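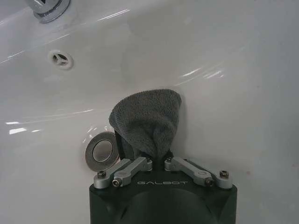

A white basin with a chrome faucet and a pop-up drain stopper.

Clallow guest house finishes work on its washrooms

12/11/23 – The Clallow guest house has new sinks in all 11 of its washrooms. The work started in June and was done floor by floor, so that the house could stay open for its guests.

The old basins were in use for many years, and several of them drained very slowly. Gervásio Rocha, who manages the house, told us that complaints about the sinks came almost every week. "People forgive a small room, but they do not forgive water that stays in the sink," he said.

The new basins are white ceramic, and they have an overflow hole in the back wall, under the faucet. The stopper in the drain is of the pop-up kind. The former sinks had a rubber plug on a chain, and the plugs were lost all the time – the house was buying 20 new ones each year.

The plumbing was made by the local firm Seixas. Lucimara Honorato, who led the work, said that the pipes behind the walls took more time than the sinks. In 2 of the washrooms the old pipe had to be replaced up to the main line.

Guests are asked to clean the basins with a soft cloth and mild soap only. Rough powders can scratch the shine of the ceramic and also of the chrome parts. A short note about this now hangs in each washroom.

The old basins that were still in good condition went to the Stimau building yard, where they can be bought for a small price. The yard is open in the mornings. Next year the guest house wants to change the floor tiles in the corridor.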